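The Contents of a Gray Bin

When the Grandel Community Library closed its main reading room for renovation in February, staff gathered 53 years of procedure for handling lost property into a single document. The result, prepared under the direction of Şükran Taşdemir, runs to two pages and has since been adopted by the neighboring Zuder branch.

The policy's central provision is simple. Small articles found on the premises are placed together in an open bin on a table, where visitors may look through them without assistance. Wallets, telephones and documents are held separately at the desk.
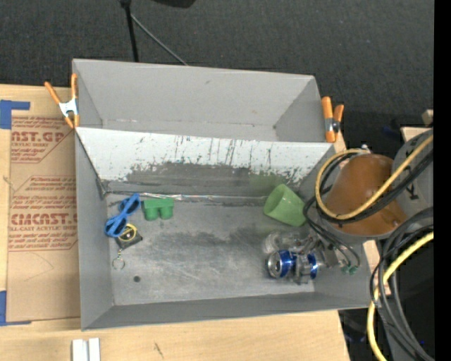

Open display has shortened the time that most articles remain unclaimed, according to Ms. Taşdemir. Owners tend to recognize their belongings by color well before they can describe them in words. Bright blue sunglasses, a light green plastic cup or a small tape measure with a key ring on a short chain may mean little on a written form, yet each is known at a glance to the person who mislaid it. Toys are the exception - children seldom ask for them, and parents often do not know they are missing.

Articles are kept for one season and then offered to the Brandden charity shop. The library handled 200 of them last year.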